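Questions fréquentes – la bourse aux vêtements de Stemport

Bonjour et bienvenue ! Chaque saison, nous recevons beaucoup de messages qui se ressemblent, alors Awuor Rashidi et moi avons pris une soirée, une grande théière et notre courage pour y répondre une bonne fois. Si vous ne trouvez pas votre bonheur, écrivez-nous, cela nous fait toujours plaisir.

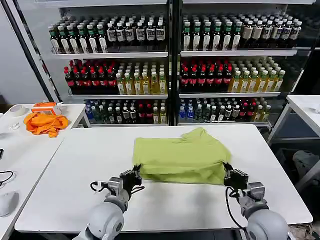
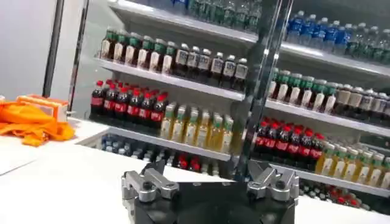
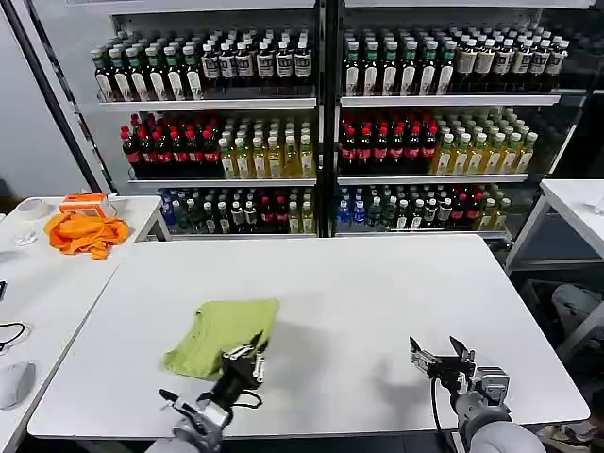
Tissu vert sur la table blanche (première et dernière photos), rayon des boissons (au milieu).

Quand a lieu la prochaine bourse ?
En juin, comme l'an dernier, dans la grande salle de Stemport. Les portes ouvrent à 9 h et nous rangeons à partir de 17 h (les derniers flâneurs sont tolérés, nous savons ce que c'est). Le dépôt se fait la veille, entre 14 h et 19 h.

Combien d'articles puis-je déposer ?
Jusqu'à 49 par famille, chaussures comprises. Une paire compte pour un article, un lot de bodies attachés ensemble aussi. La dernière édition a réuni 208 familles et il a fallu pousser les portants jusque dans le couloir, d'où cette limite à laquelle nous tenons un peu plus qu'avant.

Dans quel état doivent être les vêtements ?
Lavés, secs, avec leurs boutons et une fermeture qui remonte jusqu'en haut. Le repassage n'est pas obligatoire, mais un chemisier lisse part tout de même plus vite ! Une petite reprise bien faite ne nous dérange pas du tout – nous aimons même beaucoup cela – à condition de la signaler sur l'étiquette.

Comment fixer les prix ?
C'est vous qui décidez. Pour un T-shirt d'enfant, on voit souvent un ou deux euros, pour un manteau d'hiver entre huit et quinze. Si vous hésitez, Jabari Langat tient la table des étiquettes pendant tout le dépôt et vous donnera volontiers son avis.

Que deviennent les invendus ?
Vous pouvez les reprendre le soir même, entre 18 h et 19 h 30. Tout ce qui reste ensuite part à l'atelier Verkwood, où Kianoush Mazandarani et son équipe en font des sacs, des coussins et, depuis cet hiver, de très jolies couvertures en patchwork.

Mon T-shirt a déteint, est-il perdu ?
Pas forcément. Remettez-le tout de suite à tremper dans l'eau froide avec un peu de lessive, sans le laisser sécher entre-temps, puis relavez-le seul. Et si rien n'y fait, coupez-le en chiffons, les cotons fatigués sont les meilleurs pour les vitres.

Peut-on payer par carte ?
Oui, à la caisse du fond, à partir de cinq euros. À l'autre caisse, ce sont les espèces, et la petite monnaie est accueillie avec gratitude.

Je voudrais donner un coup de main, à qui m'adresser ?
À Renato Retamal, à l'accueil de la salle, le matin de préférence. Deux heures suffisent, et on vous garde une part de gâteau.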